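# 双臂工作台采购与预算:常见问题

最后更新:04/03/2026。适用于 Cakdale 各部门提交的双臂机械臂工作台申请。预算表模板和旧版问答放在共享盘的“设备”目录下,旧版从今年一月起不再有效。

## 申请与流程

### 谁可以提申请?

任何有成本中心的部门都可以。没有成本中心的项目组,要找一个部门挂靠,由挂靠部门的负责人签字。签字人对后续的维护费用也负责,请在签之前把维护那一栏看完。

### 先询价还是先立项?

先填需求表,再询价。需求表只有一页,写清楚要处理什么物件、在哪里处理、谁来操作、做到什么程度算合格。没有需求表,供应商给的报价没法互相比较,我们收到过同一个部门转来的几份报价,有的含末端夹爪,有的不含,有的连控制柜都另算。

询价可以由部门自己做,也可以交给我们做。自己做的话,请把需求表原样发给每一家,不要口头补充。补充了什么,也要用书面形式发给所有人。

### 要几家报价?

2 家以上。如果确实只有一家能供,写一份单一来源说明,说明里要列出你们查过哪些替代方案,以及每个方案不合适的地方。“用惯了这家”不能作为理由。

### 从提交到收货要多久?

按 26 周排计划。其中包括审批、下单、制造、运输和到货检查,不包括安装调试。往年有比这快的,但请不要按快的情况安排人手。

如果项目有外部交付日期,请在需求表第一行写明。我们没法替供应商压缩交期,能做的是把内部审批往前排。

### 可以先借一套试用吗?

可以。Leblanc 提供试用机,要签借用协议,运费由借用部门出。试用期间损坏的夹爪和线缆按目录价赔付。试用机的软件版本往往比销售版本旧,评估的时候把版本号记下来,免得买回来以后对不上。

试用结束后交一份试用记录,格式不限。我们最想看到的是失败的情况:哪些物件抓不住,哪一步需要人伸手帮忙,一次停机后多久能恢复。

## 预算怎么编

### 预算表应该包括哪些项目?

下面这些都要有数字,没有的填零,不要空着:

- 机械臂本体和控制器
- 末端夹爪,包括备用的一套
- 相机、支架和照明
- 桌面和底座
- 工控机及显示器
- 线缆和线缆保护件
- 急停、围栏或区域扫描
- 运输、保险、关税
- 安装、调试、培训
- 首年维护与备件
- 场地改造
- 操作人员工时

最后两项漏填得最多。场地改造常常由另一个部门付钱,但它要出现在总表里,备注写明由谁承担。

### 双臂是不是直接按单臂报价乘二?

不行。控制器、工控机、软件授权有可能共用,也有可能不能共用,要看厂家。安装费一般按工作台计,不按机械臂计。另一方面,双臂要多做一轮干涉检查,调试时间会变长,这部分厂家很少主动写进报价单。

如果报价单上只有一个总价,请退回去要求拆分。拆分以后才知道以后单独更换一条臂要花多少钱。

### 两条臂的夹爪一定要一样吗?

不要求。一样的好处是备件只备一种,操作人员也只学一种。不一样的情况也有道理,比如一侧专门压住布料,另一侧负责拉起和移动。采用不同夹爪的,备件预算要分开列。

### 夹爪算设备还是耗材?

夹爪本体算设备,手指和指尖垫算耗材。指尖垫的更换频率和物件有关:纸箱磨得快,织物磨得慢一些,但织物会带进线头和绒毛,清理的工时要算进去。

### 备件备多少?

按停机后能不能等来判断。如果停一个月没有关系,只备指尖垫和线缆就够了。如果停机会影响交付,再加一套夹爪和一个工控机电源。不建议备整臂,放在仓库里的臂也会过保修期。

保修期从出厂日算还是从验收日算,各家不一样,请在合同里写“验收日”。

### 相机要单独采购吗?

看用途。只用来看示教画面的,随工作台一起买就行。需要录制数据的,相机型号往往由算法那边指定,这时请把相机单列,并且确认工控机的接口和带宽够用。相机支架要跟桌面尺寸一起定,先买支架后换桌子,十有八九要重做。

### 软件授权怎么填?

分开填三种费用:一次性的、按年的、按台的。按年的费用至少填到设备折旧结束。去年有一份申请只填了首年,第二年续费时部门没有余额,设备停用到预算调整完成才恢复。

### 不可预见费留多少?

设备总价在审批线以下的,可以不留。以上的,留在项目总预算里,不要摊到各行。审批人希望看到每行都是真实报价,留出来的余量单独一行,名称就叫“不可预见费”。

### 旧设备可以抵扣吗?

供应商愿意收的可以。先去资产组办下账,再谈抵扣价。顺序反过来会很麻烦,资产组需要看到设备实物和原始编号。

## 场地与配套

### 桌子用现有的可以吗?

先看尺寸和刚性。机械臂加减速时会带动桌面,桌子晃,夹爪末端就晃,相机标定也保持不住。现有桌子能用的,请在上面装好底座以后试运行一次再决定。

桌面颜色也要想一想。浅色哑光的桌面反光少,深色物件在上面容易分辨。如果你们处理的物件本身是白色的,就选别的颜色。颜色差价很小,装好以后再换要重新标定。

### 需要多大的地方?

工作台占地只是一部分。还要留出操作人员站的位置、开控制柜门的位置、放待处理物件和已处理物件的位置,以及把整台设备推出来维修的通道。请在平面图上把这些都画出来,交图的时候注明比例。

拼接两张桌子来扩大台面的,接缝处要对平,否则拖动薄的物件时会卡。

### 设备可以和货架放在同一个房间吗?

可以,前提是货架固定好,机械臂在任何姿态下都碰不到。货架上还在日常取货的,取货路线不能穿过机械臂的工作范围。另外请跟负责货架的部门确认补货时间,补货和试运行不要安排在一起。

货架作为项目的一部分一起采购时,在预算表里归入“场地改造”,不归入设备。

### 电和网络有什么要求?

以厂家安装手册为准,把相应的页码写进申请。单独一路供电,不与制冷设备共用。网络用有线。需要向外部传输数据的,要先过信息安全那边的审查,审查时间不包含在前面说的交期里。

### 安全评估要花钱吗?

内部评估不收费,外部评估收费。以下情况必须做外部评估:操作人员和机械臂之间没有隔离、夹爪上装有刀具或加热件、场地对访客开放。外部评估费请放在“安装、调试、培训”那一行。

评估要在上电之前做完。设备到了、评估没做的,设备只能放着。

### 验收怎么做?

验收标准在下单前就要定好,写进合同附件。我们的通用做法是连续运行 100 次,物件由申请部门提供,供应商不得挑选。每一次的结果都要记录,中途人工介入算失败。通过线由申请部门自己定,但要在下单前告诉供应商。

通过线定得太高,供应商会加价或者拖延;定得太低,收到的设备没有用处。拿不准的可以参考试用记录。

Anatole Marty 管的 Tralel 仓储站点第一次验收时,物件是供应商带来的,通过以后换成自己的物件,结果差了很多。附件里“物件由申请部门提供”这句就是那次以后加上的。

## 织物类作业

这一部分根据各部门的提问整理,织物类申请今年增加得比较多。

### 织物类和硬质物件的预算差别在哪里?

机械臂本体差别不大。差别在夹爪、相机和调试工时。硬质物件放下去是什么形状,下次拿起来还是什么形状。织物每次都不一样,抓取点要重新找,失败后摊开重来也要时间。

所以织物类的调试工时要单独填一行。沿用硬质物件的工时数,审批时会被退回。

### 样品准备多少?

至少准备 9 种,覆盖你们日常会遇到的厚度、大小和颜色。每一种多备几件,反复抓取以后布料会变软、起毛,和新的不一样。样品费归入耗材。

请保留一部分没有用过的样品给验收。调试用过的样品拿去验收,结果会偏好看。

### 一定要用双臂吗?

看动作。只是把布料从一处移到另一处,单臂通常够用。需要展开、对折、抖平的,建议双臂。申请双臂而动作描述里只写了“搬运”的,我们会打电话来问。

如果眼下只需要单臂,以后可能扩成双臂,请在询价时要求供应商同时给出扩展价,并且确认底座和桌面预留了第二条臂的位置。Wirnetti 系列的工作台可以后装第二条臂,订货时要注明预留。

### 运行速度应该怎么写进需求?

写每小时完成多少件,不要写机械臂的最高速度。厂家标的最高速度是空载时的,夹着布料走快了,布料会甩开,下一步就找不到边。需求表上写清楚一件从拿起到放下的全过程,包括失败后重试。

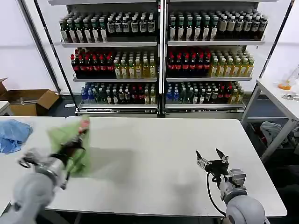
Heloísa Aguiar 读完上一版后留言说,她们部门按每小时件数询价,三家里有一家不肯给数字,只愿意承诺单次动作的时间。她问这种报价能不能收。

可以收,但在比价表里把这一家的产能栏标为“未承诺”,并且要求它参加试用。试用数据可以代替承诺值,由申请部门签字确认。不肯给数字又不肯试用的,不列入比价。

### 线缆为什么也要单独列?

夹爪和腕部之间的线缆跟着关节一起动,织物作业里手腕转动多,线缆弯折的次数也多。另外布料容易钩在松垂的线缆上。请向供应商询问线缆走向和更换方法,问清楚是现场能换还是要返厂。现场能换的,备一套就好。需要返厂的,把停机时间写进风险说明。

### 需要安排人一直在旁边吗?

调试期需要。调试期结束后,看验收结果和安全评估意见。预算里请按有人值守来填首年工时,等运行记录出来以后再申请调整。往下调比往上加容易批。

遥操作采集数据的,操作人员工时是最大的一项,按实际班次填。换人休息的时间也算工时。

### 收集来的数据归谁?

归申请部门,除非合同另有规定。有的供应商在标准合同里写了可以使用客户现场数据,不同意的话签之前删掉。请 Ayane Kawaguchi 看过合同第几版,就在申请里写第几版,不要只写“已审”。

## 提交之后

### 被退回最多的情况有哪些?

- 总价和分项加起来对不上
- 报价单过了有效期
- 维护费只填了首年
- 没有平面图,或者图上没有维修通道
- 验收标准写的是“满足使用要求”
- 挂靠部门没有签字

退回后修改的,保留原编号,在文件名末尾加版本号。重新开编号会排到队尾。

### 批准以后价格涨了怎么办?

涨幅在不可预见费以内的,填一张变更单,不用重新审批。超出的要重新提交。供应商口头通知涨价的不算,请对方出书面函件,写明涨价的是哪一行。

### 可以分两个年度付款吗?

可以,要在申请时就写明。付款节点和实际进度对应:下单、发货、验收。验收款的比例不要太低,留得少了,供应商对收尾问题的反应会慢下来。合同里已经写成全额预付的,先找 Aurélien Fleury,不要直接签。

### 项目取消了,设备怎么处理?

未发货的,按合同里的取消条款办。已经到货的,登记为可调拨设备,其他部门有优先使用权。调拨时请把夹爪、线缆、标定板和说明书一起移交,少了标定板的工作台,接手部门要重新花钱。

### 还有问题问谁?

预算和报价的问题发给 Josiane Mallet,合同和付款的问题发给 Aurélien Fleury。邮件标题写申请编号。还没有编号的写部门名称和“双臂工作台”。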